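Setting up your savings pots

If you have come straight from the quick start card, welcome! By now your Walar account should be open and you will have had a welcome message with your member number in it. Keep that to hand, as you will want it in step 2.

1. Sign in and choose Pots from the menu on the left. You will see one pot already there, called Everyday. It can be renamed but it can't be deleted.

2. Press Add a pot, type in your member number when asked, and give the new pot a name you will still recognise in February (we are fond of plain ones like Car tax or Winter clothes).

3. Enter a target. Any whole amount up to £1,000 is fine on the standard plan. If you leave the box blank the pot will simply keep filling until you tell it to stop.

4. Pick a payment day and an amount, then press Save. The first transfer goes out on the next payment day, even if that happens to be tomorrow.

Note: Members who joined through Lustov or the Grinville branch will see a screen asking which account to pay from. Choose the one your wages go into.

Caution: Closing a pot early moves everything in it back to Everyday straight away, and any payments you have set up for it are cancelled. Have a good look at the name before you press Confirm.
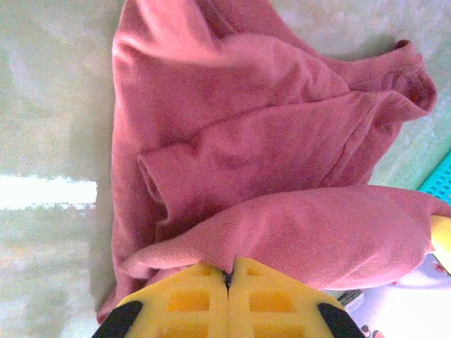
Walar Member Guide, Issue 2, page 74

5. To move money between pots, open the one you are taking from, press Move, and choose where it should go. Transfers to an Ospina joint pot need both holders to agree, so do let the other person know to look out for the message.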